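Section 4: Cleaning the compartment and refitting the shelf

By Dirceu Coutinho
Updated August
51 shares | 2 comments

This section covers the small table-top fridges supplied through Vultstead for offices and shared rooms. It deals with the inside of the compartment, the shelf, the door liner and the door seal. For choosing a place for the fridge, see Section 2. For the temperature dial, see Section 3.

Allow 15 minutes for the cleaning, plus the drying time. Do it when the fridge is nearly empty, and do it on the same day each month if several people use the fridge, so that they know when to take their food home.

4.1 Before you start

1. Turn the fridge off and pull the plug out at the socket. Do not pull on the cable.

2. Take out all food and drink. Put anything that must stay cold into a cool bag.

3. Clear the top. Plants should be moved to another surface before the cleaning begins, as a pot can slide when the door is pulled hard. Notes stuck to the top or the side can stay if they are still needed.

4. Check that the door can open fully without hitting a wall, a screen or the back of a chair. If it can't, turn the fridge a little on the table.

5. Leave the door open for 10 minutes so that any thin ice can loosen.

Caution: Do not scrape ice with a knife, a spoon or anything else with an edge. If the ice is still firm, wait longer.

4.2 Taking out the shelf

6. Hold the shelf at the front with one hand and lift the front edge slightly.

7. Draw it towards you until the back edge is clear of the rails.

8. Tip one end up and bring the shelf out on the slant. It will not come out flat if the door is only half open. Keep it away from the back wall as you turn it, especially near the grilles and the dial.

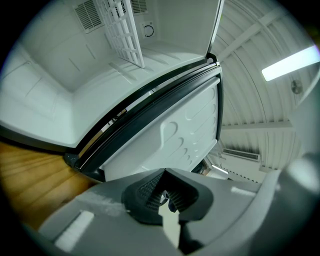
Fig. 4a. Shelf at a slant inside the compartment, with the door open.

9. Wash the shelf in warm water with a little washing-up liquid. Rinse it and stand it on a tea towel.

Note: Do not put the shelf in a dishwasher. Ours at Presmont came back with a bend in it and had to be replaced.

4.3 Cleaning the inside

10. Mix a teaspoon of bicarbonate of soda into half a litre of warm water. Plain washing-up liquid also works but can leave a smell of its own.

11. Dip a soft cloth in the mixture and wring it out well. It should be damp, with no drips.

12. Wipe the ceiling of the compartment first, then the back wall, the sides and the floor. Follow the rails on the side walls from back to front. Crumbs collect where the rail meets the wall, and a cotton bud will get them out.

13. Wipe the inner face of the door. The moulded shapes hold splashes, so go over them a second time with a clean part of the cloth.

14. Go over everything again with a cloth rinsed in clean water.

Caution: Keep water out of any grille or fan opening. Use a dry brush there. Never spray a cleaner straight into the compartment.

Caution: Bleach, scouring powder and the rough side of a sponge will mark the plastic. The marks don't come out, and they make the next clean harder.

4.4 The door seal

15. Wipe the black seal all the way along with the damp cloth. Open the folds gently with a finger as you go.

16. Dry the seal straight away.

17. Look for splits, hard patches or places where the seal has come away. A seal that has come away can usually be pressed back into its groove by hand. A split one should be replaced. Allstead hold seals for the current model and will need the number from the label on your fridge.

18. When the fridge is closed again, test the seal with a slip of paper. Shut the door on the paper and pull. You should feel some drag. Try it at the top, the side and the bottom.

4.5 Refitting the shelf

19. Make sure the shelf is dry.

20. Put it in on the slant, the same way it came out, and level it once it is inside.

21. Choose a pair of rails at the same height and slide the shelf towards the back. The middle position suits most people. A lower one leaves room for taller things above the shelf.
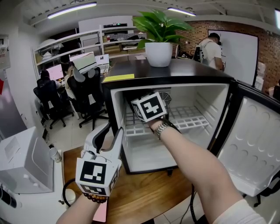 Fig. 4b. Shelf across the middle of the compartment.

22. Press lightly on each front corner. If the shelf rocks, one side is on the wrong rail. Take it out and begin again.

Note: Leave a gap between the food and the back wall. In the Toledo room the milk was always pushed hard against the back, and it froze there twice in one week.

4.6 Drying and restarting

23. Dry the walls, the floor and the door liner with a soft knitted cloth or an old cotton T-shirt. Paper towels can be used, but they shed bits in the corners. Keep one cloth for the fridge only and wash it after each use.

24. Leave the door open for about half an hour.

25. Close the door, plug in and set the dial as described in Section 3.

26. Wait until the compartment is cold before the food goes back. On a warm day this can take a couple of hours.

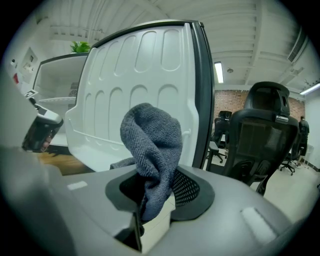 One comment on the last version of this page said that a microfibre cloth left the liner streaky, and that an old sock pulled over the hand did the seal and the corners much better. Socks are fine if they are clean and have no fabric softener in them, as softener leaves a film. The streaks were probably from too much washing-up liquid. Repeat step 14 with fresh water and dry again.

4.7 If the smell stays

Check the floor under the front lip, then the folds of the seal at the bottom of the door. These two places are the ones most often missed. If both are clean, put a small open dish of dry bicarbonate of soda on the shelf overnight with the door shut and throw it away in the morning.

A sharp or burnt smell is a different matter. Unplug the fridge, leave the door open and see Section 7.

2 comments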